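3.2 Priming behavior of the portable pumps

The field tests were made in June at the Burine gravel pit, where the water table is high and the trench fills again during the night. We compared two self-priming pumps, the Imon and the Rocha, with the same suction hose and the same strainer. Each pump was started with a full casing and an empty hose. The time until the first steady discharge was taken as the priming time.

With a suction lift of 4 m both pumps primed in every trial. When the lift was increased to 6 m the Rocha needed a second filling of the casing in several trials, and its priming time became 108 s in the median. The Imon stayed at 26 s less than this value. We believe that the difference comes mainly from the check valve at the inlet, which in the Rocha closes slowly when there is sand on the seat. Njål Rustad, who operated the pumps, also observed that a small air leak at the hose coupling was enough to stop the priming completely - the coupling was therefore greased before each start.

Blocking of the strainer is a separate question. Leaves and thin plastic film are both common in the sump water, but they do not behave in the same way. Leaves build a porous layer and the flow decreases slowly. A film can close a large part of the openings at once, and the pump then runs with very low flow while the engine sounds normal. A crumpled film keeps some open folds, so the loss of flow is usually smaller than for a flat one of the same area.

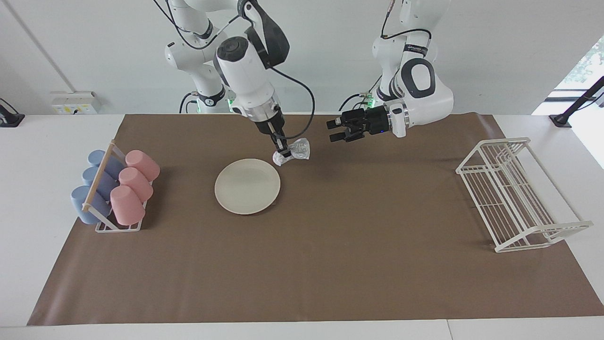

Figure 4. Crumpled translucent plastic bag held in a two-finger gripper over a brown paper mat.

3.3 Fuel use

Fuel was measured by weighing the tank before and after each run. The runs at the Kustuneo site are not included, as the scale there was not level. At full throttle the two engines used nearly the same amount of fuel per hour, but per cubic meter of water the Imon was better at the higher lift. At part throttle we could not separate the pumps. Gudrun Strömberg repeated the weighing with a second scale and came to the same order.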